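Papers > Audio Production > Spoken Word > Section 4

4. Loudness Consistency Across Remote Speakers

4.1 Material

The corpus consists of 951 episodes of interview podcasts recorded between speakers in separate locations. All episodes were supplied by the Prornance network as multitrack sessions, with one track per speaker and no processing applied after capture. Episodes in which a speaker changed microphones partway through were left out before the count was taken. Music beds, sponsor reads and trailers were removed by hand using the edit markers in each session.

Each speaker track was split into speech segments with the detector described in Section 3. A segment ends when the detector reports silence for 700 milliseconds or longer. Shorter thresholds divided single sentences at natural breath pauses, and longer ones joined a speaker's short replies into one segment even when the other party had talked in between.

4.2 Measures

Two values are reported for each episode. The first is the level gap, defined as the absolute difference between the integrated loudness of the host track and that of the guest track, in loudness units. The second is drift, defined as the slope of a line fitted to the loudness of successive segments on a single track. A track with no drift may still have a large level gap, and the two values are treated separately throughout.

Integrated loudness was computed on speech segments only. Computing it on the whole track gave lower values for guests with long listening periods, even with gating, when room noise was high enough to pass the gate.
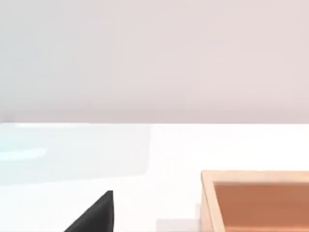 Drift was computed on tracks with at least 3 segments in each quarter of the episode. Tracks that failed this test were kept for the level gap measure and dropped from the drift measure. Confidence intervals were obtained by resampling episodes 1,000 times with replacement. Resampling was done by episode, as segments from one speaker are not independent.

4.3 Leveling conditions

Three conditions were compared. In the first, tracks were summed with no leveling. In the second, a single static gain was applied to each track so that both met the same integrated loudness target. In the third, tracks were passed through Ulero, the segment-based leveler introduced by Gautier and Baudry, which assigns a gain to each speech segment and interpolates between them during silence. Settings were fixed for the full corpus and were not tuned per show.

Static gain removes the level gap by construction and cannot affect drift. It is included as the baseline because it is the method most small producers already use. Segment-based leveling can reduce both values, but it also raises the noise floor on quiet segments. For this reason, the background level between segments was logged for every output file.

4.4 Limits of the procedure

The detector was trained on close-miked speech. On tracks recorded with a laptop microphone it sometimes marks keyboard noise as speech, and these false segments pull the integrated value down. We did not correct for this. Laughter is also counted as speech, which affects comedy shows more than the rest of the corpus. Cross-talk bleeding from open speakers was present on a number of guest tracks and was not removed before measurement.

Figure 4. White tabletop with black gripper finger and open wooden tray, Section 4.

Shared 3 times | 2 comments

Martti Aaltonen
Did you log whether guests wore headphones? Bleed from open speakers would shift the guest value in one direction only, so it should show up in the level gap.

Aurélien Picard
The silence threshold matches what we settled on for Drornano. Is the per-episode table available for download? I would like to rerun the drift fit with a median slope.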